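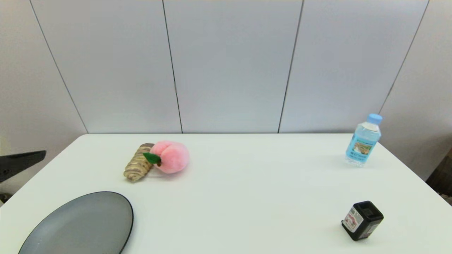
Figure 4. A plush toy peach on a white tabletop, set against pale wall panels.

Last updated: September
September -- by the Ondton Policing Study group

4.2 What officers told us about the first few minutes

We had gone into the interviews expecting to hear a good deal about equipment, and so it was a pleasant surprise to find how often the talk came round to talking itself. Officers in Suvness and Flerine were asked to think back to a call at which somebody was upset, frightened or angry, and to tell us, in as much detail as they cared to give, how they had spoken in the first few minutes. Most were generous with their time, and several stayed well past the hour we had promised them.

The strongest thread running through these accounts was pace. Officers who had taken the Chambi course, which is taught over six evenings and leans heavily on practice calls, spoke of slowing down their own speech before asking anything of the other person. One told us she now gives her first name and then simply waits -- "longer than feels polite," as she put it. Those who had not taken the course also valued patience, we should say, though they tended to describe it as something that came with years in the job.

We then read through 300 written call reports from the two towns to see whether any of this showed up on paper. It did so only in part. Reports are written for supervisors and for the courts, and they seldom record tone of voice or how long a silence lasted. Nine of them quoted the officer's opening words in full, and we are very fond of those nine, but they can't carry much weight on their own.

There was also a difference between the towns that we had not looked for. Flerine officers usually attend in pairs, and they described agreeing on the way which of them would speak. In Suvness, where single crewing is common at night, that choice does not arise, and the officers there talked far more about calling for a colleague early -- a point we take up again in Section 6.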